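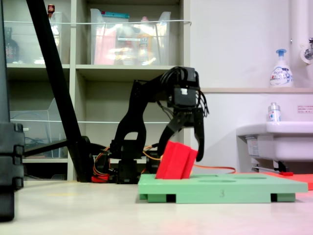

Which gripper should you pick if the arm has to push a block into a tight slot?
Go with the one that lets the block shift a little while it's being held, even if it looks weaker on paper.

Home Projects Reports Parts List Contact

That was pretty much where I ended up, but it took me most of the semester to get there! I started in November wanting to compare 2 grippers, the Tirkanex (curved fingers) and the Hestitz (flat parallel jaws), on the same arm with the same controller. My project partner Homa Ahmadpour wrote the logging code and I did the mounting, the wiring and nearly all of the complaining.

The task was little-kid stuff: pick up a shape, carry it to a board, put it in the matching hole. I figured we'd be done in a week (ha). Picking up was fine with both grippers. Putting down was where everything went sideways, usually because the block had turned a few degrees in the fingers and then jammed on the rim. 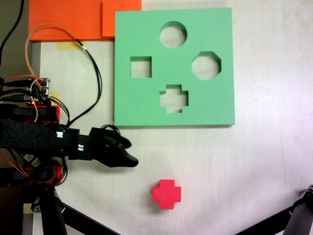 Curved fingers next to the foam board, with the red cross still to be placed.

The cross was my least favorite shape by a mile. A circle doesn't care which way you turn it, but the cross has all those inside corners and they catch on everything. With the Hestitz jaws it went in on 2 tries out of 8. With the Tirkanex it was 4 out of 8, and I'll be the first to say that's a tiny sample. Homa wanted more runs and she was right, but we'd burned a lot of lab time on the controller by then.

About that controller. We began on a Vahidi board and the wrist servo kept twitching whenever the gripper closed. I blamed the servo, then the power supply, then my own crimping (which deserved it, a little). Swapping to the Truklow got rid of the twitch, and I still don't know why. We put a 1000 microfarad capacitor across the supply on the same afternoon, so the two changes are mixed up together and I can't say which one helped. Next time: one change per day, written down.

Stuff I'd do differently. Test the placing first and the picking second. Tape the board down before every run and check it again halfway through. Start with the cross, since the circle made me way too confident. I'd also like to try softer pads on the Hestitz jaws before I write it off, because the grip itself was great and I kind of miss it.

The full run logs are in Homa's folder, last updated February 2018. The wiring notes are in mine, and yes, I know the second page is upside down.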